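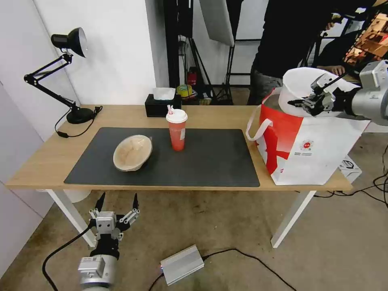 The Table You Come Home To

In Wutbridge, where the apartments are small and the rents are not, many people have only one table. They eat on it, they pay their bills on it, and in the evening they put the shopping on it and forget it there until bedtime. I became interested in these tables in January, when I moved into 42 square meters on Dindau Street and had to decide what should stay on mine.

My neighbor Jinfeng Kong has lived in the same building for 12 years and writes about household matters for a local newsletter. I asked her what a single table needs. She did not speak of style. "First you must decide what never leaves," she told me. "Everything else is a guest."

On her list of things which never leave, the lamp comes first. She prefers the old type with a jointed arm and a head shaped like a bell, because it can look down on a book and then turn to the wall when friends come. A round base is good, but it takes a corner, so give it the back left corner if you write with the right hand. Then the cord. A cord with a switch in the middle is practical only when the switch lies where the hand finds it. The rest of the cord should be coiled and kept beside the base. I tried to hide mine behind the table for one month, and each evening I was on my knees looking for the switch.

The second thing is a mat. I was against it. A mat seemed to me something for an office, and I had bought a light wood table exactly to see the wood. But a large dark gray mat with rounded corners changed my opinion. It makes a place in the middle where things are permitted, and the wood around it stays free. Pale objects look beautiful on it. A beige bowl, even with nothing inside, is suddenly worth looking at, and I have stopped filling mine with coins and keys.

For tissues, choose a plain box. The printed cardboard ones shout across the room. A black box at the rear edge does its work quietly, and only the white tissue on top is noticed.

Now the guests. A cup with a lid is the most common one, and I think the most welcome. Mine was coral red and came from Moner, the drinks shop below us, and it often stayed until the next morning. Against gray and black a little red is pleasant. I would not buy an ornament to do the same job.

The shopping bag is more difficult. It arrives on the end of the table with its handles hanging out, and if there is something big and round at the opening it will not even fold down. Jinfeng gives every bag until supper. At Cao, the housewares store near the bridge, they sell a wall hook for bags for 4 dollars, and I bought two. I must admit that one of them now holds an umbrella.

What did all this cost? Without the table, I spent 65 dollars, and most of it was the lamp. The mat was the cheapest part after the hooks. I clear the surface on Sunday evening, wipe the wood with a damp cloth, lift the mat to wipe under it also, and put back the lamp, the tissues and the bowl — in this order, as I was taught.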